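04/01/2024

Plekosmont dye pots, batch 6. Started late, boiler slow again.

Weld, dried, from Bindon. 80 g to the pot, soaked overnight. Skimmed twice. Color weak at first, then came up fast once the chalk went in. Pulled the wool skeins before lunch. Cotton left in longer, still pale, more straw than yellow. Alum on the cotton was the old jar, may be teh problem. Markos says mordant it twice and stop complaining.

Madder pot got away from me. Too hot, went brown. Not saving that one. Note to self, clip the thermometer on BEFORE walking off to the phone.

Window job before hanging the light test strips. Strips are up now, half of each under card, take down in February. 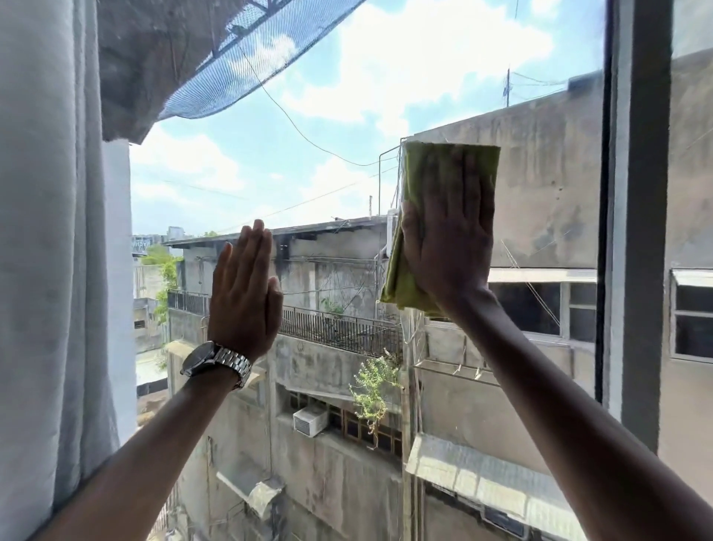

Do the strips need turning partway through? Leave them be, the covered half is the control and moving the card blurs the line.

Allska order: 11 skeins, the heavy 2-ply. Total weight 1,165 g dry, so the small pot is out. Scour tomorow, no more than two at a time or they felt on each other like last fall.

Simanjuntak sample card still missing the overdyed green. Panagiotis had it last. Ask.

Indigo vat: smells right, bronze skin on top, pH strips finished. Buy more. Didn't dip anything, let it rest.

Rinse bucket leaks at the seam. Use the gray one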